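Why I Stopped Trusting the Happy Planner

I write planning software for robot arms, and I have a grudge against the word "feasible." You ask a planner for a path, it thinks for a bit, and back comes a cheerful little message saying it found one. Feasible! Great! And then you play the path and the elbow swings way out over the table like somebody reaching for the salt across three other people's plates.

My opinion, and I've annoyed a fair few coworkers with it, is that we spend far too much time making planners find answers and far too little making them tell us how close they came to not finding one. A path with a hair of clearance and a path with a hand's width of clearance get the same green check mark. I think that's nuts.

I came around to this while working on Turberg, our in-house planner, during a long December when I was supposed to be doing something else. We had 3000 simulated runs of a tabletop assembly job sitting on disk. Turberg said yes to every one of them. I went back through with a dumb script that measured the smallest gap between any two bodies along each path, and 697 came in under the margin I'd have been willing to defend out loud. All green check marks, of course.

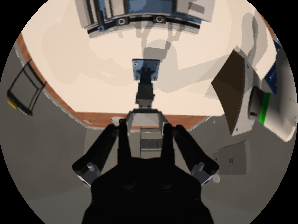
Clearance is an easy number to compute and a surprisingly hard one to get people to look at. Part of the trouble is that planners inherit their picture of the robot from a file somebody wrote years ago, and that file is full of lazy shapes. A gripper gets wrapped in one fat cylinder and everyone moves on. But look at a gripper with its outer links spread wide past the fingers, elbows and all, and then think about the little blue plate with its four screws just ahead of the fingertips. One cylinder big enough to cover those elbows swallows the plate too, so you either get no path at all or (and I've seen this so many times) somebody quietly turns off collision checking between the hand and the part. Now your planner is very happy indeed, and it knows nothing.

Simone Bittencourt and I have argued over this for two years. She maintains Cirkar, the scene library we both depend on, and her view is that tight shapes make everything slow and most jobs don't need them. Fair enough. She showed me a query that took 45 milliseconds with simple shapes and made me sit there while the detailed version ran. I got the point. I still think she's wrong about which jobs are "most jobs," because anything with an assembly step in it brings the fingers right up against other stuff on purpose.

What I'd like is for the tool to be coarse where it can afford to be and fussy where it can't. Out in open air, give me the fat cylinder, I don't care. Near the part, switch to the real outline and hand me back the gap as a number, every time, whether I asked or not.
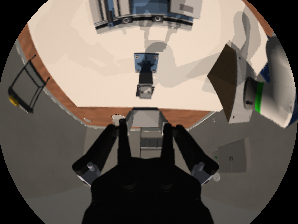

Reporting the Margin Should Be the Default

Every planner I've used can give you clearance if you dig for it. There's a flag, or a debug mode, or a plugin called something like extra_metrics that hasn't compiled in ages. Defaults are opinions, though, and the default opinion in our tools is that you only want to hear yes or no.

I'd put the number in the first line of the output. Smallest gap, which two bodies, and how far along the path it happens. That last bit matters more than people expect! A tight spot at the grasp is normal life. A tight spot halfway through a transfer, with the forearm brushing along a fixture it has no business being near, tells you the planner got lucky and you'll be unlucky later when the calibration drifts.

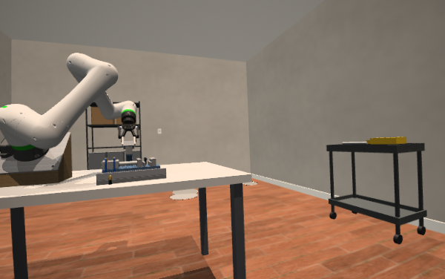
Fingertips over the fixture in the simulated cell.

The usual objection is that users will panic. They'll see a small number and file a ticket. I've had this said to me in meetings with a straight face, and my answer is that I want the ticket. When we turned the margin line on by default in the Machala branch, I got more tickets in a month than I'd had all year, and a good half of them were real problems with the scene files. Shelves in the wrong place, a table modeled too short, that kind of thing. The planner had been saying yes around those mistakes the whole time.

There's a perception angle as well, which I find more interesting and know less about. If your pose estimate for a part is off by a bit, the margin is what decides whether you get away with it. So the planner and the pose estimator really ought to be talking – here's my uncertainty, here's my gap, are we okay? In most stacks I've worked on they pass one pose across and never speak again. We tried passing the spread across too, in a small side project called Ustness, and it was clunky and half of it got thrown out. I'd do it again, though. The part that survived is a check before the fingers close, and it's the piece of code I'm proudest of this year, even if it's mostly subtraction.

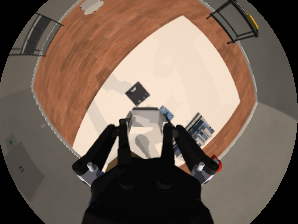

Box-like object held between the inner fingers, looking down at the tabletop (simulation).

Simone read a draft of this and wants it noted that Cirkar has supported mixed shape detail for ages and I just never read the docs. She's right, I hadn't. It's under "advanced," four menus deep, switched off out of the box. I've opened a request to change that, and she's told me she'll think about it once I send her timings from something bigger than one tabletop.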